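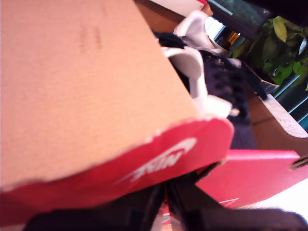
The red box, lid half up.

I should say straight off that I only went up to my aunt's flat in Esotbridge to fetch the good scissors. She had given me a key and a list, and the list had one thing on it. I'm telling you so you know I wasn't snooping – well, I wasn't at the start.

Number 74 is at the top, and there's no lift. By the time I'd got my breath back I was sitting on the spare bed, looking at the shelf where she keeps her boxes. Tía Yurani has always kept things in shoe boxes. Buttons, Christmas cards, the guarantee for a kettle that died before I was born. Ask anyone in the family for Yurani Guzmán's filing system and they'll hold their hands a shoe's length apart.

So I started looking for scissors in boxes, which seemed perfectly reasonable. The first had wool in it. The second had bus tickets from Lumbao, where she lived for eight years and never talks about, held together with a hair bobble. I put those back rather fast. Then I got down the red Nike one, and I swear I expected more wool, because my aunt has worn the same sort of flat lace-up from the shop in Plivdale all my life and thinks trainers are for people who are late.

There was a trainer in it.

I sat there with it on my knees like somebody minding a cat. A receipt was tucked down the side, folded very small, and it said 145. She once walked back across town over two pence on a cauliflower! I rang her, of course I did.

"Did you find the scissors?" she said.

"Are you a runner?" I said.

There was a long gap, with her radio going in it.

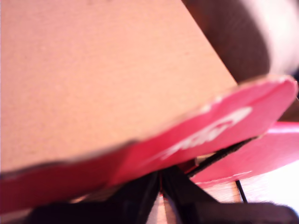 My aunt's boxes all get opened until they fall to bits, and she won't hear of throwing one out. She tapes them, she glues them, she puts a rubber band round. I ran my thumb along the red strip while I waited, over the white lettering and along the thin pale line at the top where you can see the layers of the card. I thought, she's had this one down a lot.

"There's a race at Stindik in December," she said at last. "Once round the reservoir. I was going to tell you all afterwards, if I finished."

"And if you didn't?"

"Then I'd have had a nice day at the reservoir."

I asked her how long she'd been at it and she said since the spring, early, before the bread van. I asked if her knees were all right and she told me to mind my own knees. Then she wanted to know if I'd put the lid back on properly, and I said yes and did it while I was saying it.

The scissors were in the kitchen drawer, with the scissors. I took them down to her and we talked about curtains for an hour, and when I got home I looked up the trains to Stindik.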